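Parallel grippers, round handles, and a lot of brochure talk

I have been sent three sales decks this year promising a hand that "adapts to any household object." I've stopped reading past that line. A broom is a household object. So is a wet sponge, and I have yet to see a sponge in a deck.

So when Bassey lent us a second pair of grippers to put on the two-arm setup, I asked Trinh Tô to keep the old pair in a drawer and not ship them back. We had the Amico pair on for most of the spring. The new ones are lighter, the jaws open wider, and the set costs 900 dollars more. The question was whether any of that would show up on a Tuesday afternoon with ordinary tools.

What I got from the first week is mixed. The wider jaws do help on approach. With the Amico pair you had to come in dead straight on a thick handle or one finger would ride up over it and push the thing away. The Bassey jaws forgive a sloppy approach. Fine, I'll give them that one.

Holding is another matter. Two flat pads on a round handle touch it along two thin lines, and no amount of squeezing changes the geometry. Push the broom head against the floor and the handle wants to roll. The Bassey rep told Ebere Ogunleye on the phone that the softer pads "eliminate rotation." They don't. They slow it down. After a few strokes the brush is leaning over and you're sweeping with its corner, same as before, only later.

We ran 710 strokes on each pair, on tile, with the same operator. I won't print the slip numbers yet, as Ebere thinks the floor marks we measured against had shifted between sessions, and if she's right the comparison is worth nothing. I'd sooner redo it than publish a chart I have to take down. Triltisley published one of those last September and people still quote it at me.

Then the cameras. The head view looks great when everything holds still, and sweeping is a job where nothing does. I tried a faster shutter and got a darker, grainier picture that the operator liked even less. Someone in the comments on my last post recommended the Hultuvberg camera at 3,000 dollars. Maybe. I'd want to borrow one first, and I'd want to borrow it for longer than a demo.

Cables are my other complaint, and nobody's deck mentions those either. Any slack you leave for the wrist has to go somewhere, and it tends to go where the tool is.

My money is still on the dustpan as the better test of a gripper. The broom moves and everyone watches it, but the pan arm has to hold a long handle at a fixed lean while something keeps shoving at the scoop. Any twist at the jaws gets multiplied by the length of the stick, and the lip comes up off the floor. A small red and white scrap in the scoop looks like a result, and I've seen demos sold on less, but with the blue packet and the little white thing lying on the tiles by the right arm I'm not ready to call either pair good at cleaning. I'm putting the Amico grippers back on next week for the rerun, with new floor marks and the same broom.
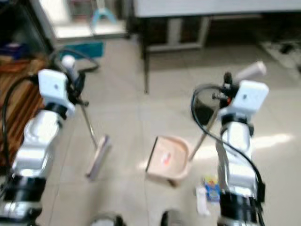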